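Jaqueline Arellano has been fixing desktop computers long enough to distrust anyone who calls the job easy. I had come to her bench at Emwood with a brochure from Palacios that promised a refurbished office machine "good as new" in 27 minutes. She read it twice and handed it back.

"Good as new according to who?" she said. "They blow the dust out, they put a sticker on it. Did anybody pull the connectors and look at them? I doubt it."

Her own process is slower, and I wasn't sure at first that it needed to be. She opens the case, takes out what comes out, and goes over the small parts one by one. Up to 2000 machines a year pass through places like this, she told me, a number I could not confirm and she did not seem eager to defend.
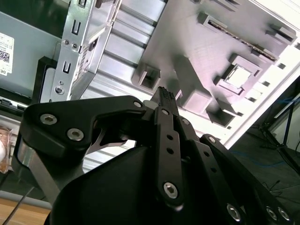 A small black component with a ridged top edge, held near the metalwork of a computer case.

I asked whether a part that size was worth anyone's time. Wouldn't it be cheaper to junk the whole case?

"Cheaper for who?" she said again. It is her favorite question. "You throw away a good case over a piece you could lose in your pocket. Then you buy another one with the same piece in it."

She is no kinder to her own trade. The Skivus checklist taped over her bench runs two pages, and she thinks half of it was written by people who never skinned a knuckle on a drive bracket. "Step one, inspect. Inspect for what? It doesn't say."

I left without an answer on cost. Arellano said she would send me her figures in March. I'm still waiting on them.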